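Gaton Hand-Held Gripper, Second Version

Sold through Istside. Ships with two jaw inserts, a wrist strap and a charging lead.

The maker says it picks up "anything a hand can." We had doubts, so we ran it next to the Kosholm and the older Correia before listing it. All three got the same 262 pickups, split between four people.

What we can say for it: the jaws close evenly and the trigger doesn't stick. It dropped fewer soft items than the Kosholm. On thin, flat things it was no better than the Correia, and the Correia costs a good deal less.

What we're less sure of: battery life. The box says seven hours. We got about 6, and that was with the camera set to its lowest rate. The quick-release mount is fine -- once you've filed down the burr on ours. Maybe yours won't have one.

Leonilde Mendes ran the tests and still reaches for the Correia when the job is small parts. She'd like to see the wide-angle lens checked on more units before anyone buys a full set.

Returns accepted if the inserts are unopened. Ask us for the raw drop counts before you order; the maker's chart leaves out the flat items.

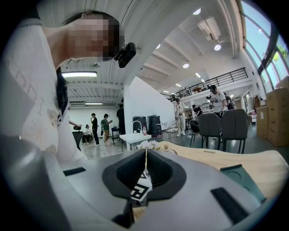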